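Cadik Workshop Notes
Gallery: Collecting at the Pikodthorpe bench

The Cadik project gathers examples of everyday handling jobs done by a pair of robot arms. A person drives the arms, the arms do the job, and the whole run is stored: joint angles, gripper opening and camera views, all against the same clock. A learning system is later trained on the stored runs. The bench is in the ground floor workshop at Pikodthorpe, and most of the driving this season has been done by Kuldeep Sengar and Abhishek Tripathi.

The target for the tray and board jobs is 2000 good runs. A good run is one where the job was finished, both arms were logged from start to end and no one reached over the table. Runs that fail are kept too, in a folder of their own, with a short note on what went wrong. Common notes are "slipped at corner", "tray moved" and "driver stopped".

Each session starts with the same checks. The arms are sent to their rest positions, the grippers are opened and closed, and the clock on the logging machine is compared with the one on the controller. If the two disagree, the session does not start until they match. The morning slot begins at 9.15 and the drivers swap when either of them asks to.
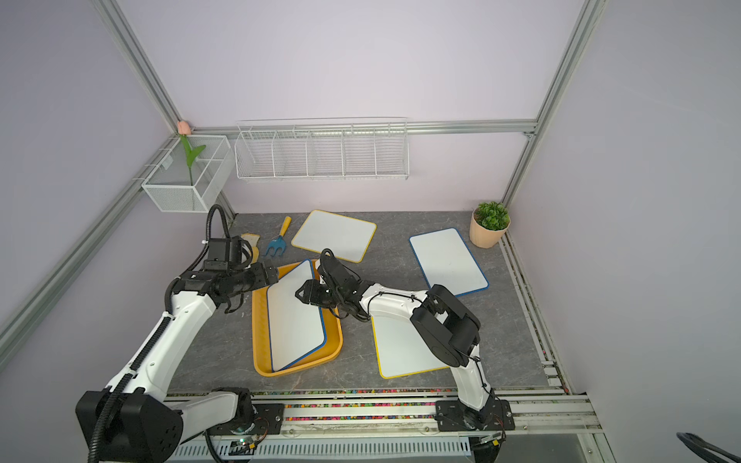 Issue 24, p. 2

Tray and boards, both arms in use. The left gripper is over a corner of the yellow tray and the right one hangs above the blue-edged board inside it.

Thin, flat things are awkward for a two-finger gripper. A board lying flush on a hard surface gives the fingers very little to hold, and a driver who comes straight down on it will usually just press it into the table. The drivers are free to find their own way round this. Some lift from an edge, some push the board against the side of the tray first -- both count, and both are stored under the same job name. We want the system to see more than one way of doing it.

Glossy boards also cause trouble for the cameras. A bright patch of reflected light can look like an edge or hide a real one. We have left the lights as they are, as the system will have to cope with reflections in use.

The table is not cleared between jobs. Boards with yellow and blue borders are left lying about at different angles, and one may end up under an arm's reach or partly hidden by it. The garden rake with the blue head and yellow handle stays out as well, as does the potted artificial plant in the back corner. They play no part in the tray job. Their places are changed between batches by whoever is driving next, and the new layout is noted on the batch sheet.

How the runs are named

Every run gets a job word, a batch letter and a running number. The driver's initials go in the notes and not in the name. Earlier batches were named by hand and had to be sorted out afterwards by Abhishek Tripathi, which took most of February. Naming is now done by Mateteo, the logging program written at Bhardwaj, and the driver only picks the job from a list.

Checking

Each run is watched once at double speed by someone other than its driver. The checker marks the start, the first touch, the lift and the finish. Where driver and checker disagree on whether a run was good, it goes to the failed folder with both opinions in the note. Some two runs in a batch end up there for that reason.

Still to come

Jobs with the rake are next on the list, followed by putting small items into the wire baskets at the back. Kuldeep Sengar is writing the job sheets for both. Requests for sample runs should go to the Pikodthorpe workshop desk, with the job word and batch letter if you know them.

Back to gallery index
Previous issue -- Next issue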